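Werkstattkurs Klemmbausteine: Entwerfen und Dokumentieren
Skript zu Einheit 3, Stand 19. März 2022
Kursleitung: Noel Rivera

3.1 Worum es in dieser Einheit geht

In Einheit 2 haben wir Figuren frei gebaut. Jetzt arbeiten wir mit festem Maßstab. Grundlage ist die Kopffigur im Raster 4×4, wie sie in der Mernska-Reihe verwendet wird. Der Körper darf schmaler ausfallen, der Kopf nicht. Wer eine kleinere Nebenfigur plant, bleibt bei 3×3 und verzichtet auf bewegliche Arme.

3.2 Teile sortieren

Der Kurskasten enthält 1.000 Teile, davon 570 Platten und Fliesen. Der Rest sind Steine, Schrägen und Sonderteile. Sortiert wird zuerst nach Form, dann nach Farbe. Umgekehrt dauert es länger, weil man in einer Schale voller schwarzer Teile die Form schlecht erkennt. Kleinteile mit Seitennoppe kommen in eine eigene Schale, sie werden in 3.4 ständig gebraucht.

Gewaschene Teile auf einem Tuch ausbreiten und über Nacht trocknen lassen. Bedruckte Teile und Aufkleber nicht ins Wasser geben.

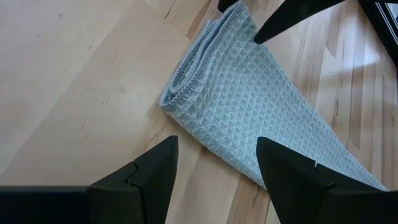 3.3 Der Kern

Der Kern wird in einer Farbe gebaut, die außen nicht vorkommt. So sieht man Lücken in der Verkleidung sofort. Aufbau von unten nach oben:

Grundplatte 4×4, darauf zwei Lagen Steine im Verband.
Dritte Lage mit Seitennoppen an allen vier Seiten.
Kopfteil getrennt bauen und erst am Schluss aufsetzen.

Häufiger Fehler: Die Seitennoppen sitzen eine Plattenhöhe zu tief. Die Gesichtsplatte steht dann unten über und die Figur kippelt. Vor dem Verkleiden also einmal probeweise anlegen.

3.4 Verkleidung und Gesicht

Augen immer auf gleicher Höhe, mit einer Noppe Abstand zum Rand. Haare, Hüte und Ohren dürfen über das Raster hinausragen. Für Fell eignen sich kurze Schrägen, versetzt angeordnet. Glatte Flächen mit Fliesen schließen.
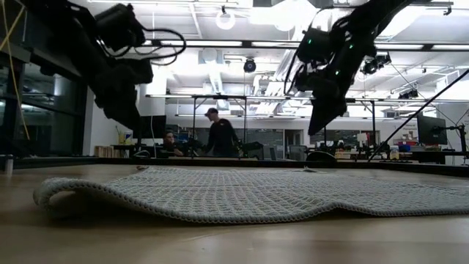
Abb. 2: Helles Stricktuch auf Holztisch

3.5 Teileliste

Jede Figur bekommt eine Liste mit Form, Farbe und Anzahl. Wir verwenden Dasix, die Vorlage liegt im Kursordner. Das Beispielmodell Rurnetti mit Sockel und Hintergrund kommt auf 878 Teile und ist damit für den Kurs zu groß. Es dient nur als Muster für die Liste.

Aufgabe bis zur nächsten Einheit: eine eigene Figur im Raster 4×4 entwerfen, Kern bauen, Teileliste abgeben. Verkleidet wird gemeinsam. Die fertigen Figuren stehen im Mai im Schaukasten bei Michalski.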